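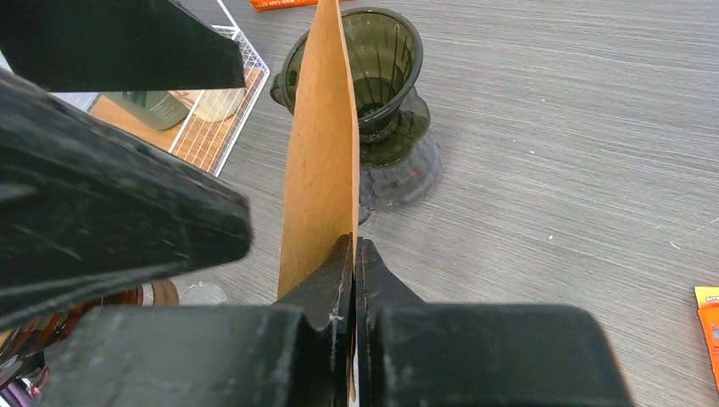
El cartón: qué es, cómo se hace y por qué aguanta tanto

Casi todas las cajas que llegan a casa son de cartón. También lo son los tubos del papel de cocina, las hueveras y la parte de atrás de muchos cuadernos. Es un material tan corriente que pocas veces lo miramos de cerca.

¿De qué está hecho?

El cartón está hecho de fibras de celulosa. Las fibras son hilitos muy finos que están en la madera de los árboles. Para verlas, rompe despacio un trozo de cartón viejo y mira el borde roto con una lupa. Aparecen unos pelitos enredados unos con otros. Esas son las fibras.

El color marrón claro es el color de las fibras sin blanquear. Si una caja es blanca por fuera, suele llevar una capa de papel blanqueado o de pintura.

¿Cómo se fabrica?

Primero se tritura la madera, o el papel usado, y se mezcla con mucha agua. Sale una papilla que se llama pulpa. La pulpa se extiende sobre una malla, que es como un colador muy grande y plano. El agua cae por los agujeros y las fibras se quedan arriba, pegadas entre sí.

Después, unos rodillos aprietan la lámina y otros, calientes, la secan. Al final se enrolla en bobinas que pesan más que un coche.

Lucero Ccori trabaja en Kelteo, un taller donde se hacen cajas a medida. Cuando recibe visitas de colegios, les deja tocar la lámina recién cortada. «Todos esperan que sea áspera y la cara es bastante lisa», cuenta. «Lo que raspa un poco es el canto».

El canto es el borde fino. Una hoja de cartón tiene dos caras grandes y cuatro cantos. Cuando la pones de pie y la giras un poco, una cara recibe más luz y el canto queda más oscuro.

Dos clases de cartón

El cartón compacto es macizo. Está formado por capas de papel prensadas, sin huecos. Se usa para las cajas de cereales, las tapas de los libros y los rompecabezas.

El cartón ondulado tiene tres capas o más. Las de fuera son planas y la de dentro hace olas. Si miras el canto, ves las olas como una fila de arcos pequeños. Dentro de los arcos hay aire, y por eso la caja pesa poco. Los arcos reparten el peso y amortiguan los golpes – como los muelles de un colchón.

¿Por qué se dobla una hoja de cartón puesta de pie?

Una tira alta y estrecha se sostiene mal sola. Si la sujetas por abajo y la empujas por arriba, se inclina o se dobla. En cambio, la misma tira doblada por la mitad, en forma de V, se queda de pie en la mesa. El doblez le da una base más ancha.

Las cajas aprovechan esto. Cada esquina es un doblez, y las cuatro esquinas hacen de columnas.

Un experimento para hacer en la mesa

Necesitas cartón fino de una caja de cereales, tijeras, una regla, cinta adhesiva y unos cuantos libros pequeños.

Corta dos tiras iguales, de 20 centímetros de largo y 9 de ancho. Pide ayuda a una persona mayor si el cartón está duro.

Pon la primera tira de pie sobre un lado largo, sin doblarla, e intenta colocar un libro encima. Enrolla la segunda para hacer un tubo de 9 centímetros de alto y pégala con cinta. Ponlo de pie y coloca un libro encima, luego otro. Sigue hasta que el tubo se aplaste y apunta cuántos ha aguantado.

Las dos tiras tienen la misma cantidad de cartón. Lo que cambia es la forma.

Wilfredo Espiritu, maestro de primaria, hace esta prueba cada mes de octubre con su clase. Algunos grupos hacen también un tubo cuadrado y otro triangular para comparar.

El cartón y el agua

El agua es el gran enemigo del cartón. Se mete entre las fibras, las separa y el cartón se ablanda. Por eso una caja mojada se rompe por el fondo. Los envases de leche llevan dentro una capa muy fina de plástico – y a veces otra de aluminio – que no deja pasar el líquido.

¿Qué pasa cuando lo tiramos?

El cartón limpio va al contenedor de papel. Allí donde se recicla, vuelve a mezclarse con agua y se convierte otra vez en pulpa. Cada vez que se recicla, las fibras se hacen más cortas, y por eso se suelen añadir algunas nuevas.

Antes de tirar una caja, quita la cinta adhesiva y pliégala para que ocupe menos. Si tiene manchas grandes de aceite, como algunas cajas de pizza, separa la parte sucia.

Palabras nuevas

Celulosa: material que forma las fibras de las plantas.
Pulpa: mezcla de fibras y agua.
Canto: borde fino de una hoja o de una lámina.
Bobina: rollo grande de papel o cartón.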